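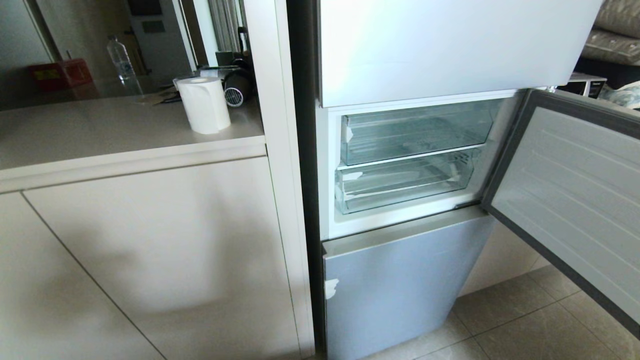
Quick notes from Drustport, July visit. Went with Perrine Gilbert to price arms for our kitchen test room. Grenska quoted 3670 a month for one arm, over 300 more for the service plan. Seemed high. Gripper spares 248 each, budget for two.
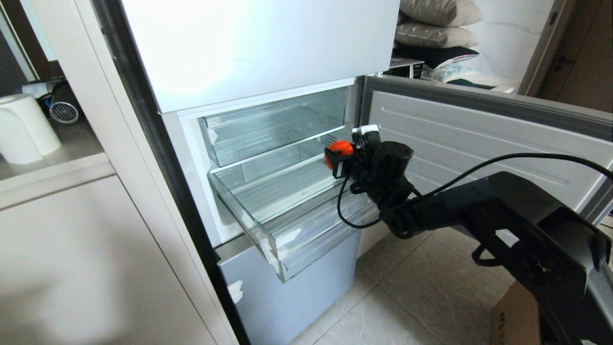
Asked Pascal Courtois about lead times, he said 33 days plus shiping. Fridge drawers are on our task list too so need that in writting. Jultance quote still to come. Training days extra, ask how much.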